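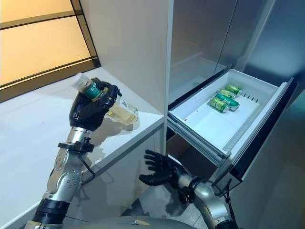
Bottle tipped over the clear cup, cup a little more than half full.

Wednesday, tea haze, continued

Still chasing the cloudiness in the chilled Pomstead blend. It comes out of the filter clear and goes dull in the refrigerator overnight. Jummai thinks it is the water. I thought it was the leaf until this morning and now I'm less sure.

Brewed two batches from the same bag of leaf, one with tap water and one with water from the Fendari softener. Same kettle, same strainer, steeped 8 minutes each. Tasted both at room temperature before they went in the cold. Tap batch flatter, with a chalky finish. Softened batch sharper and slightly salty at the back, which Samran picked up without being told which was which.

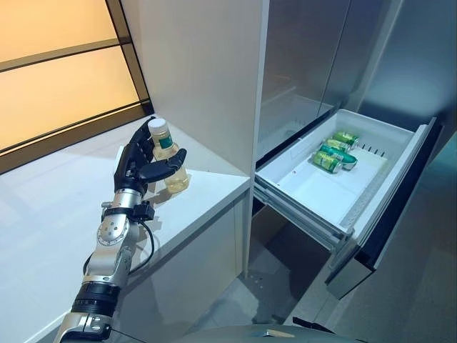
Small clear bottle, pale yellow contents, light coming through.

Checked the jars at 3:30. Tap batch has the usual veil, worst near the bottom. Softened batch is better but not clear. So hardness is part of it and something else is going on too. Warmed a little of the tap batch in a water bath at 50 C and it cleared, then clouded again on cooling. That fits tea cream (the caffeine and polyphenols pairing up in the cold) more than scale. Scale would have stayed put.

Samran's note from last December says the Andreadis leaf did the same thing when it was steeped too long. Need to find the rest of that page. The binder has been re-sorted and the December sheets are now behind the filter paper invoices. 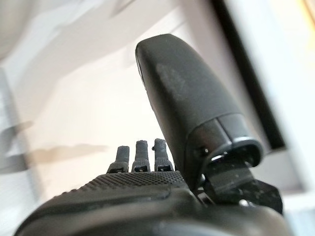
Fingertip, dark gray, pale smudge across the upper part.

Things to change next time:
Cool slowly on the bench before the refrigerator. Today I put the jars in warm and they sat against the back wall.
Write the brew code on the jar as well as the lid. Lids got swapped during tasting and I had to sort them out by taste.
Ask Uvimia for the hardness sheet for their mineral drops. The one we have is for the old bottle.
Try a shorter steep with more leaf. Jummai expects it to come out grassy. Probably, but I want to see the haze.

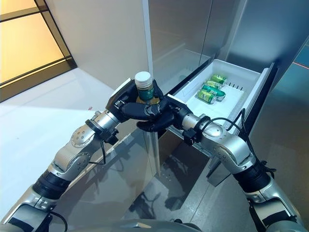
Green label, white cap, both hands on the bottle above the open drawer.

Jars left on the middle shelf overnight, please don't move them. The strainer is soaking. pH meter was drifting again this afternoon, so I have crossed out today's readings and will repeat them after calibration with fresh buffer. 2 jars of softened water are made up for the morning, labeled and next to the kettle.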